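The Planner Says No

I'd been at Rustel for nine weeks when the planner started refusing to go left.

Not refusing loudly, mind you. No red text, no alarm. I'd send a goal on the left side of the table and it would think for a bit and hand me back an empty path, very politely, like a waiter telling you the kitchen's closed. Right side, fine. Middle, fine. Left, sorry love.

"It's the wall," said Intan, without looking up from her soup. Intan Nair had written most of the collision code and ate at her desk so she could defend it.

"The wall's been there since the building went up," I said.

"Then it's your wall. In the config."

So I went and read the config, all 275 lines of it, with my finger on the screen like a kid learning to read. Every surface in the workcell had an entry and a safety margin, and somebody had left comments through the whole thing in Finnish. I don't speak Finnish. I pasted one into a translator and got "do not touch, the wall is grieving", which I took to Herman.

Herman Tarigan laughed so hard he had to put his tea down. "That's Kauko," he said. "Kauko Kiiskinen. He left for Stisavura before your time. He named all his variables like that - have a look at the gripper ones."

I had a look. The left finger was called Widow. The right finger was called Widow's Brother. There was a function called apologize_to_table, and it was called 4 times.

I stayed back that night. Girville gets dark early in June and the heater in our bay only works if you kick it, so I kicked it and sat down with the wrist camera feed on one monitor and Kauko's file on the other. 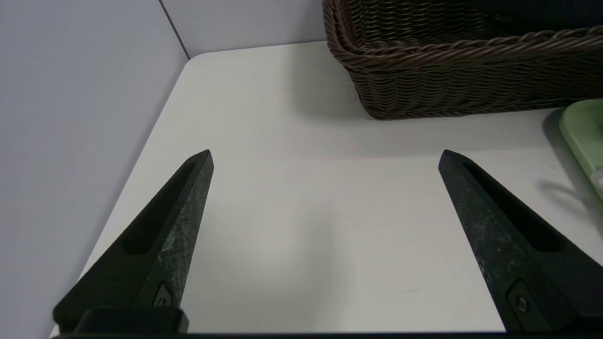 My theory by then was units. Everybody's theory is units. But the margins were all in metres, as they should be, and the wall was exactly where he'd said it was. I turned on the collision overlay and there it finally was, a second wall, a fat pink ghost of one, standing well out over the table. Its entry was tucked in at line 9, above the header, where I'd scrolled straight past it on every single read. The comment next to it had no joke in it. I ran it through the translator twice. "Eetu stands here."

I rang Herman at home. He was quiet for a while and I could hear his telly going.

"Eetu Suominen," he said. "He used to lean in from that side to watch it work. You couldn't break him of it. So Kauko put a wall round him."

"Where's Eetu now?"

"Retired, the lucky bugger. Up the coast. Grows tomatoes."

I commented the line out, sent the goal, and the arm swung left as easy as you like. Then I sat there with the heater ticking and put a comment of my own above Kauko's, in English, with Eetu's name spelled properly, and went to find my coat.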